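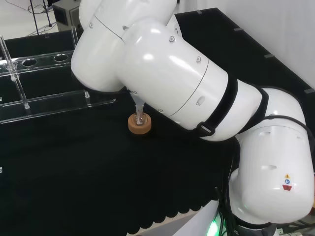
Andora bench cell: purchasing and planning notes

README for the equipment folder. Maintained by Timothée Poulain, who signs the orders and gets the emails.

What this covers

Everything we bought, or talked ourselves out of buying, for the vial-handling cell, plus what we expect to need before the second cell is approved. If you want the control code, you are in the wrong folder. If you want to know why there is no money left for chairs, read on.

Files

budget.csv: one row per purchase, with quote, amount paid, and the gap between them
quotes/: supplier PDFs, including the ones we laughed at
wishlist.txt: unapproved, and growing at night
spares.csv: what is in the drawer, in theory

Where the money went

The arm was the easy part. It had its own budget line, three meetings, and a nice slide. The small stuff had none of those. Straps and buckles to keep the cable on the arm, clips for the table border, a cover for the table, cork rings, acrylic racks: each of these is cheap, and together they came to 2,470 against a small-parts allowance of 500. The finance template calls this "minor variance." I have left the wording alone.

Cork rings deserve a line to themselves. We priced a machined vial holder from Grakden at 2,417 for the set, with a lead time that ran into December. A cork ring holds a vial upright and can be replaced out of petty cash. Buy the cork ring.

Cordeiro quoted for the acrylic racks and Jellano for the cable straps. Both charge shipping as if the parts were traveling first class. Combine orders whenever you can.

Planning rules for cell two

Put small parts on their own budget line and make it larger than feels polite.
Order 100 vials at a time. Smaller packs cost more per vial and run out the afternoon before a demo.
Get cable management quoted with the arm. Afterward, everyone assumes it was included.
Measure the table before ordering the border. Then have someone else measure it.
Warning labels ship with the arm. Do not buy more, however good they look.

Known gaps

Amounts are before tax in budget.csv and after tax in spares.csv. I know.
Staff time is not recorded anywhere, so the cell looks cheaper than it was.
The Grakden quote has expired, and the new one will not be lower.
Two early receipts are missing, both for clips.

Changes

Send corrections to Timothée with the receipt attached. Corrections without a receipt go into wishlist.txt.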